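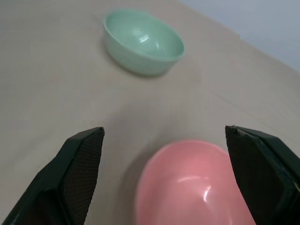 Martti Lehtinen
Technical coordinator, Pitkänen Training Center
Posted January 16, 2018

Wrist view examples for a two-bowl task: when should a recording be divided?

Our center is gathering examples for a learning system that is to pick up one bowl and set it inside another. The operator guides the arm by hand controller, and the wrist view is stored together with the finger opening and the joint positions. The attached view is typical of the material. The pink bowl is between the open fingers, and the green bowl is farther back on the table.

We have stored 475 recordings to date. Each runs from the rest position to the release of the bowl. Two matters have arisen on which the center would appreciate guidance.

First, our reviewers disagree on whether a recording should be kept whole or divided into an approach, a grasp and a placement. The written procedure we inherited from the Brollik project says only that "phases shall be marked where practical."

Second, the near bowl extends past the bottom of the view once the fingers are in position. One reviewer has asked that such recordings be rejected on the ground that the object is incomplete. I am reluctant to do so, as this would remove a large part of the set. We use the Jusum recording tool, version 2, and it permits marks to be added after the session.

Guidance from members who have prepared similar material would be welcome.

Briletti Support Desk
Member organization

Please keep the recordings whole and add the phase marks as a separate layer. A whole recording can be divided later by anyone who needs the parts. Recordings that have been cut and saved under new names are difficult to join again, particularly when the joint positions are stored in a second file.

For the marks themselves, our office uses the finger opening and disregards the view. The approach ends at the first sample in which the fingers begin to close. The grasp ends when the opening has held steady and the arm begins to rise. Two reviewers working from the numbers will usually agree to within a few samples. When they work from the view, they do not, and glossy bowls make the matter worse: the bright reflection on the inner wall shifts as the arm moves and is easily taken for movement of the bowl.

With respect to the second matter, a bowl that is only partly in view at close range should not be grounds for rejection. The system will meet the same view when it performs the task, and it must have examples of it. We reject a recording only for the following:

- the operator stopped and began again without returning to rest
- the view and the joint positions are out of step
- the bowl was touched by a person during the recording

If a fixed overhead view can be added, it will help the reviewers. It is not required for the learning system.

We would further advise the center to vary the starting places of both bowls before adding to the total. In our first set the target bowl was nearly always on the far side of the table, and the system learned to carry everything there. We recorded 775 examples before this was noticed, and the larger number did nothing to correct it.

fieldnotes_k
Member

Agree with keeping them whole. Also swap the colors, so pink goes into green for part of the set, if the sizes allow it. We did 100 that way. I do not know the Jusum tool.

Martti Lehtinen
Technical coordinator, Pitkänen Training Center

The center thanks both respondents. The recordings will be kept whole, and marks will be placed according to the finger opening. The reviewers have been informed that close views are to be retained. I will check the bowl sizes before deciding on the exchange of colors.

Filed under: Automation > Learning from examples > Recording and review

Related items
Storing joint positions and video in one file
Reviewer agreement: how much is enough?
Glossy objects and changing reflections
Hand controller drift during long sessions
December notice on upload limits

Contact the moderators | Copyright notice | Back to top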